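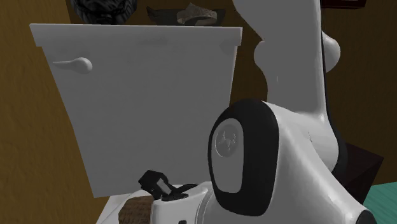
The autumn meter readings are in, and the overall figure for the village is higher than it should be for the time of year. Gardens were finished with by October and the paddling pools had long been put away, so the extra water is mostly going somewhere indoors. The usual place is the toilet. A big cistern like the grey one shown, with the thick lid that sticks out a little at each side and the handle up on the left, can let water past into the pan all day and night without making any noise you would notice. The old test is still the best one: lift the lid, put a few drops of food colouring in the tank, leave it alone for half an hour and then look in the pan. If there is colour in the pan and you haven't flushed, the valve is letting by.

This item covers the readings, what to do if yours looks wrong, the work on the Ravn main, winter precautions and the records project. It is longer than usual and I have put the dates for your diary at the end.

The readings

Zarstead Water supplies 1,848 properties, counting the farms and the two caravan sites. Of these, 727 now have the new Bivutell meters, which are read from the road with a handset. The rest are still read by lifting the cover and looking, and a fair number of covers could not be lifted this time. Some were under parked cars, some under gravel, and a few have had a patio laid over them. If you had a card through the door saying we could not get a reading, please clear the cover and send us the number yourself. Only the black figures are needed. The red ones measure litres and we do not bill on those.

Several people have asked whether the new meters run fast. We took a sample of them out of the ground in the summer and ran them against a measured tank at the pump house, and all were within the permitted limit. What does happen is that the old meters slow down with age. A house that had the same meter for decades may well have been paying for less than it used, and will see a rise when the new one goes in. We do not go back and charge for the difference.

If your bill has jumped, try this before ringing. Turn off every tap and appliance and write down all the figures on the meter, black and red. Go to bed. In the morning, before anyone uses any water, read it again. If the numbers have moved there is a leak on your side of the meter. Then do it again with the inside stop tap turned off. If the meter still moves, the leak is in the pipe between the meter and the house. If it stays still, the leak is indoors.

Please do not forget the stop tap is off and ring us to say the supply has failed. We had two of those after the last newsletter.

We have a leak allowance for underground pipes, which can be claimed once in the life of a property, provided the repair is done promptly. There is no allowance for toilets, dripping taps or hoses left on. The form is at the office, and you will need the plumber's invoice and a reading taken after the repair.

The Ravn main

The new length of main from the Ravn spring house to the top of Etitz Lane has been laid and tested. It replaces the iron pipe that has burst in the same stretch of field four winters running. The old pipe will stay in the ground, capped at both ends. The trench has been filled and the topsoil put back, but it will sink a bit over the winter and the contractor will return in spring to level it and seed it. Walkers should keep to the wall side until then. The ground over the trench is soft and a dog walker has already lost a boot.

Connections to the houses on Etitz Lane will be moved over one at a time. Each one means the water being off for a morning. You will get a card with the date and should fill a kettle and a bucket the night before. When the supply comes back, run the kitchen cold tap until the water is clear before using anything else. Do not start with the washing machine or the shower. Cloudy water that clears from the bottom of the glass upwards is only air. Brown water is iron from the old pipe and will not hurt you, but it will mark white washing.

Pressure at the top of the lane should be better once the work is finished. Pressure at the bottom should be the same as now, as there is a reducing valve by the chapel. Anyone at the bottom who finds their taps spitting or banging should tell us, as the valve may need adjusting.

A few people asked why the trench took the long way round the field. The straight line would have gone through the roots of the old ash trees and under the slurry store, and the farmer and I both preferred the long way. It added two weeks and a certain amount of pipe, which was covered by the reserve. The charge for next year has not gone up on account of it.

Before it freezes

Find your inside stop tap now and check that it turns. In most houses it is under the kitchen sink, though in the terrace on Mill Row it is usually in the cupboard under the stairs, and in some of the bungalows it is behind the bath panel. If it is stiff, work it gently to and fro. If it will not move, get somebody in to free it. Once it has been opened fully, turn it back a quarter turn, and it is less likely to stick next time.

Outside taps should be turned off from indoors and then left open to drain. Take the hose off. A hose left on holds water in the tap and splits it. Lag any pipe in a garage or loft that you can see, including the bends, which are the parts that get missed. Farms should check the troughs on the higher ground and shut off any that are not in use over the winter – most of the burst calls we had last year were from empty fields.

If you are going away, turn the water off at the stop tap. It takes a moment and it is the surest thing you can do. Leave a key with a neighbour and tell them where the tap is.

Should a pipe freeze, shut the stop tap first and open the nearest cold tap. Warm the pipe slowly with towels wrung out in hot water, beginning at the end nearest the tap. Do not use a blowlamp.

What a household uses

A person living in Zarstead gets through around 90 litres a day, going by the metered houses only. That is on the low side for a place with as many gardens as ours, and it has come down since the new meters started going in. A cistern that leaks steadily can waste more than that by itself, so one bad valve can double the use of somebody living alone. A new washer or seal costs very little and most people can fit one with the water off and a towel on the floor. Take the old one to the shop with you. They look alike and are not.

The records project

Work continues on the company's old papers, which have been in the office loft in boxes for as long as anyone can remember. There are rate books, letters about drains, plans of the first reservoir and a long argument over a trough. The rate books are in fair condition apart from those at the bottom of the pile, where mice had been at them. We are copying the plans first, as they show pipes we may need to find again.

Part of the work has been reading up on how other places kept account of their water. People were writing down who was owed what share of a channel, and who had failed to clear his length of it, a very long time before anyone thought of a meter. Clay was used for that sort of record in dry countries, and a good deal of it has lasted better than our rate books.
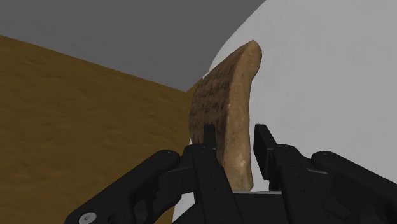
A brown tablet with rows of small dark marks.

We would like to borrow any old bills, receipts or photographs of the pump house, and will copy them and give them back. We are especially short of anything showing the spring house before its roof was replaced. If you can read old handwriting and have an afternoon to spare, there is a chair and a heater.

Dates

Office closed for stocktaking: 2025-11-19. Emergency calls that day go to the pump house number on your bill.

Readings for properties where a card was left: please send them in by the end of the month. After that the bill will be estimated from the same quarter last year.

Etitz Lane changeovers: by card, starting from the top.

Effie Pringle
Zarstead Water office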